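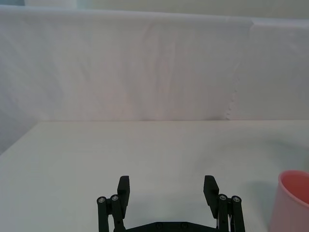
*White cloth behind a white tabletop.*

I bought the Vinach folding backdrop kit to photograph the pottery I sell online. I've now used it for two product shoots, which is enough to know what I like and what I'd change.

The kit has a crossbar, two uprights, four clamps and a carry bag. Mine is the grey-finish version. Assembly is simple apart from the locking collars, which need to be turned further than you'd expect before they hold. The printed instructions show the feet going on last. Put them on first.

The cloth is sold separately. Vinach makes one in white and one in charcoal, and I have both. The charcoal is the better fabric. It's heavier, it hangs well out of the bag and it doesn't show lint. The white holds a crease from shipping and I've had to steam it each time. You can fix creases in editing, but I'd sooner spend the time glazing.

Colour is good. Celadon and pale blue glazes came out close to what's on my shelf, and I only adjusted the white balance. White pots on white cloth are harder. I borrowed a second lamp from Honeylyn Calimlim, who shares my kiln, and moved it well off to the side so the rims would show.

I also tried the Escobedo tabletop sweep, a single curved sheet of plastic. It's quicker to wipe down and never needs steaming, but it scratches, and anything taller than a large mug runs out of background. Keisha Pettigrew at the Trostton market uses one for her jewellery and is happy with it. For vases and platters I'd stay with cloth.

The clamps are the weak part. One spring has already gone soft and the crossbar slips if the cloth is pulled. I replaced the lot with hardware store clamps.

The bag is fine. The zipper catches at the corner.

I'd buy the stand again with the charcoal cloth and skip the white. Vinach says a longer crossbar is due in February, and I'll wait for that before I photograph the big platters.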